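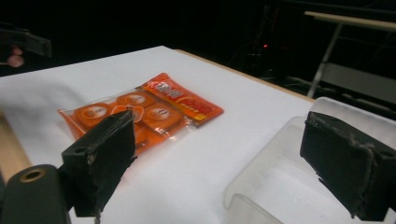
Open day at the Pluvska robot lab: worth it for a nine-year-old, and what do you get to do?

Posted by Rajkumari Chaudhary on 26/06/2021
1,846 views | 727 shares | 6 comments

Hello all, first time posting, so please be kind if I've put it under the wrong topic! My nephew is nine and completely robot mad, and his teacher passed along a flyer for the open day at Pluvska, over in Urnovow. The flyer is very cheerful and tells you almost nothing. It says there will be "hands-on picking with hand-held grippers" and a talk in the upstairs room, and then it spends half a page on the parking.

I suppose I have two worries. He is expecting something that walks, or at least talks, and I don't want to drive him all that way to look at a robot behind a rope. The other thing is that I don't understand what hand-held grippers are for. If a person is holding it, where does the robot come in? I'd like to be able to tell him something sensible in the car. Has anybody here been to one of these, and would you take a child? Thank you so much in advance, and sorry for going on.

Ljubica Petkov

Hi Rajkumari, yes, I went last October with my daughter and my father-in-law (who only came for the coffee, and then we couldn't get him to leave). I'd go again in a heartbeat, but let me tell you what it was like so your nephew isn't let down. Nothing walks. If he has his heart set on that, have the conversation before you get in the car!

What they had on the demonstration table was snacks. A bag, candy or little cakes in clear plastic, a tray or two, all the sort of thing you'd grab at a checkout. You work the gripper yourself and try to pick things up with it, and while you do that your movements are recorded, so that a robot can later be trained on lots and lots of people doing the same small job. That's where the robot comes in, or at least that's how the young woman at the table explained it to us, and she was very patient because I asked her three times.

The bags are harder than you'd think. Your fingers know all sorts of things about a crinkly bag that you've never had to put into words, and then you've got two stiff black fingers in place of your own and you have to think about where to pinch. My daughter kept going for the middle. My father-in-law went for the bottom edge and was unbearable about it all the way home.

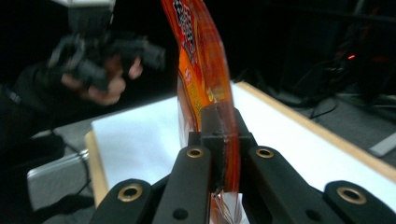
Snack bag held upright in the gripper at the demonstration table.

It isn't a big space, and it's dark past the table, with cables on the floor, so I'd keep hold of a smaller child. At nine he'll be fine. Bring a sweater, the room was chilly when we were there.

Toàn Hà

went once. parking is bad, go early. skip the talk if you have kids with you, it's long and it's mostly slides

Ljubica Obradović

I'm the other Ljubica, hello! I helped on the table at one of the earlier open days, so maybe I can add to what's been said, and I do agree with Toàn about the parking (leave the car by the Krasniqi bakery and walk over, it's a pleasant walk and you can get a roll on the way).

The part your nephew may like best is watching someone who's had some practice. You can do it with a gripper on each side, one worn on the left hand and one held in the right, and it looks easy until you try. The molded packs with the card across the top are a good thing to start him on, as there's a corner to get hold of and they lie flat. Put a clear tray beside the pack and ask him how he'd get one to the other. Let him plan it out loud before he touches anything, children are so good at this and they come up with ideas the grown-ups don't.
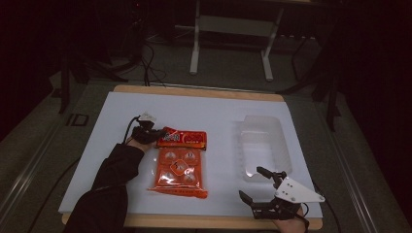
I'd also tell him to go slowly. Most children want to snap the fingers shut as fast as they can, and I understand it, I wanted to as well, but a slow, tidy grasp is more useful to the people who work with the recordings afterward. If he drops one, he can just have another go. And do let him ask questions! The staff at our table loved being asked things, and a boy his age once kept one of the engineers talking right through her lunch.

For the ride over, I'd say something like: "You're going to show a robot how you'd do it." That was enough for my own two, and they argued about who would be the better teacher until we got to the Lalletti roundabout.

Share this thread (727)

We use cookies to remember your settings and to see which pages people find helpful. By continuing to browse you accept our use of cookies.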